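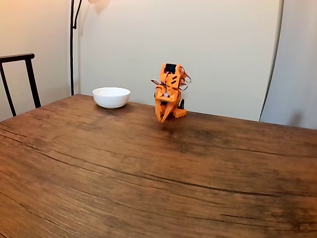
4.2 Mechanical set-up and upkeep of the arm

The arm used in all trials is a small printed unit, built from the Plestelus drawings with two changes to the wrist. It stands on a domestic wooden table close to the wall, with a single white bowl to its left as the target object. We kept this layout for the whole study. The table was chosen over a machined bench plate because the work is concerned with arms that are put up in ordinary rooms, and a flat, stiff base would have hidden most of the faults reported in Section 5.

A wooden top of this kind moves a little with the seasons and is seldom flat. Before each block of trials the base was therefore checked for rock by pressing on the rear edge with the arm raised. If any movement was felt, the base was shifted along the grain until it sat still, and the zero position was taken again. The distance from base to bowl was then reset to 200 mm, measured from the front edge of the base to the near side of the rim.

4.3 Homing and joint wear

Joint zero is found by driving each joint slowly to its stop and backing off by a stored offset. The routine supplied with the Prustgate controller runs all joints together. We replaced it with a version that takes them in turn from the base upwards, as the original allowed the gripper to strike the table when the elbow reached its stop late. Homing takes 70 seconds in this form.

Play at the elbow was the main cause of lost accuracy. It was measured by holding the shoulder fixed, loading the wrist lightly by hand in both directions and reading the change in fingertip height. When the reading passed the limit in Table 3, the elbow screws were tightened by a quarter turn and the test repeated. Screws that needed attention twice in the same block were taken out and refitted with thread lock. The printed housings were replaced after 2,000 cycles whether or not damage could be seen – a cautious figure, and one that later builds may be able to raise. 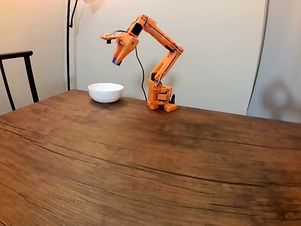 Figure 4. The arm with the gripper raised above the table and the bowl to its left. The fingertips carry blue pads.

4.4 Fingertip pads and cabling

The bowl has a glossy surface, and bare printed fingers gave a poor hold on the rim in early tests. Pads were fitted to both fingertips (Figure 4) and treated from then on as a wearing part. They were wiped with a damp cloth at the start of each session and changed in pairs. Changing one pad alone alters the closing point of the gripper, and the grip threshold must then be found again.

Cables run along the outside of the arm segments and are left slack near the wrist. The slack matters. In the first build the wrist lead was tied down along its full length, following the Bouvier guide, and it failed at the connector after 20 sessions. The loop now used is long enough for full wrist travel. Its one drawback is that it can catch on the base when the arm folds, so the folded pose was removed from the rest sequence and the arm is parked half raised.

Faults were logged on the Vidlow sheet, one line per stop, with the joint, the pose and the action taken. Stops cleared by homing alone were counted separately from those that needed a tool. The two groups are compared in Section 5.1.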